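Chapter 2

Test screenings: showing the film before it's finished

Dec 5, 2023
By Adesuwa Iyamu

I sat through my first test screening with my coat on, because I was fairly sure I'd want to leave. The film was called Fullness, it was a comedy about two brothers who inherit a bakery, and I'd been an assistant in its cutting room for most of a year. I knew every line. I knew which door squeaked in the kitchen scenes and which take had a boom shadow on the wall. What I didn't know was whether any of it was funny, and neither did anyone else on the team, although we'd all stopped admitting that by then.

The screening was at the Multimura in Ulville, a big cinema next to a ring road, chosen because none of us lived anywhere near it. The audience had been told only that they'd see a new comedy. Some of the music was borrowed from other films, the colours jumped about from shot to shot, and one exterior was still a drawing with a caption. We were told they wouldn't mind. They didn't mind the drawing one bit (it got a cheer!), but they minded the second brother very much indeed.

That's what this chapter is about. In the last one we looked at how a rough cut comes together, with the editor and director working mostly alone in a dark room. Now we open the door and let strangers in. I'll go through how a test audience is picked, what the questions on the card are for, and how to read the answers without losing your nerve or your film. There's a longer part on comedies, which I make no apology for as that's where I learned most of this, and a shorter one on horror, where people behave very differently and tend to laugh in places that will upset your director.

A few words you'll need. A recruited audience is one that somebody has gone out and found, usually by age and by the kind of films they say they like. A card is the sheet of questions handed out at the end. A focus group is the small bunch who stay behind in the front rows and talk. You'll hear people in the trade say a film "scored", meaning that a certain share of the audience ticked one of the top boxes. Be careful with scores. A gentle, odd little film can score badly in a room full of people who came for car chases, and all you've found out is that you asked the wrong room.

Over that June we ran Fullness several times and ended up with 1,336 cards in cardboard boxes. I typed in the written answers myself, which is the kind of job assistants get, and it taught me more than any lecture did. People write very small when they're being polite. They write across the printing when they're cross. One person had filled the back with an entirely new ending in which the bakery burns down, and Meirion Bowen, our editor, pinned it over his desk and kept it there until the job was done. He wouldn't use the idea, but he liked that somebody had cared enough.

Meirion's rule was that an audience is nearly always right about where it was bored and nearly always wrong about how to fix it. If forty people tell you the wedding is too long, the wedding may be perfectly all right and the trouble may lie in the scene before it, where you've given them too little reason to want to go. We trimmed the wedding three times before we understood that. Then we put most of it back and took out a visit to an uncle instead – and the wedding complaints just dried up. Across the whole film we lost 25 minutes in the end, and I still miss the uncle.

So please don't read the cards as a list of orders. Try to picture the person in the seat, a bit tired, car parked outside, giving you their evening. Before you start on the exercises, have a go at writing down everything you remember from the last film you saw, in whatever order it comes. Don't look anything up. Keep the page, as we'll come back to it when we get to question design.

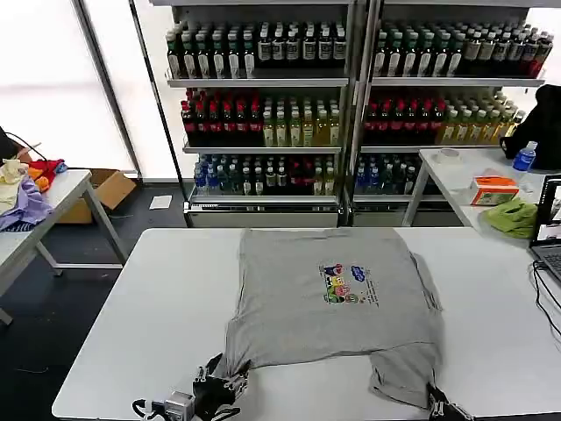 Memory is the awkward part of all this, and the reason I'd rather watch an audience than read about it afterwards. People hold on to the bright bits. Think of a plain grey T-shirt with a small print on the front, cartoon figures in purple, yellow, pink, green and blue, and a few short lines of dark text set at an angle next to them. Ask a friend about it the next day and I'd bet on the cartoons coming back long before the words do. Film cards work in much the same way: the big joke and the loud argument get written down, while the quiet line that made the argument matter goes missing. We'll start, then, with what you can learn during the film itself, from the back row, with the sound of the room and a notebook you can write in without looking down.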